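The table after lunch

Last updated 12th December

Ulla Sjöberg does not clear the table straight away. She eats, pushes her chair back and leaves everything where it is for as long as it takes to drink a coffee. Only then does she start on the plates.

She has done it like this since she moved into the flat in Skasodham 16 years ago. Her mother cleared between mouthfuls, she says, and guests would lose a fork if they put it down to talk.

Sjöberg teaches an evening class in what the college prospectus calls household order. The students call it the washing-up class. It costs 70 kroner a term and the places go quickly in June, when people are moving house. Most of the first evening is spent looking at a table that has been used and not yet tidied.

Her advice is to begin with whatever can roll. A cup on its side goes first, then a can that has been laid across a plate. Fruit comes next, and a banana with its peel already partly open should be eaten or thrown out the same day. Plates and bowls can wait, as they stay where they are put.
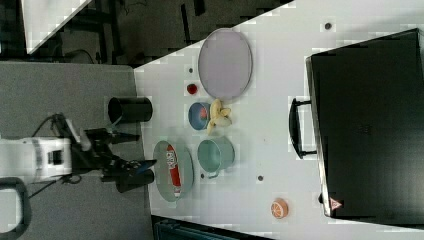
The second thing she teaches is to work in one direction. Torbjørn Fjeld took the class two winters ago and still starts at the far end of the table and comes towards himself. Before that he picked up whatever was nearest, carried it to the sink and came back for the next thing. He once kept a tally for a week and made 282 trips. The week after he took the class it was 279, which he puts down to his children. It has come down since.

Colour is a matter of taste, but Sjöberg has views on it. She likes a mixed table. A lavender plate, a teal pot and a blue bowl with a red inside do not belong to any set, and she sees no need for them to. When a piece breaks there is nothing to match. Helmi Kallio, who runs the second-hand shop on the harbour road, sells far more single plates than she used to, and oval ones go before round.

Small things are where people slip up. A slice of orange left at the corner of a table is easy to miss when the rest of the food is in the middle, and by the next morning it has stuck. Sjöberg walks once round the table before she wipes it. She uses a plain cloth and warm water, and on a white top she wipes twice.

The class runs again after the new year. Students are asked to bring one plate, one cup and something to eat.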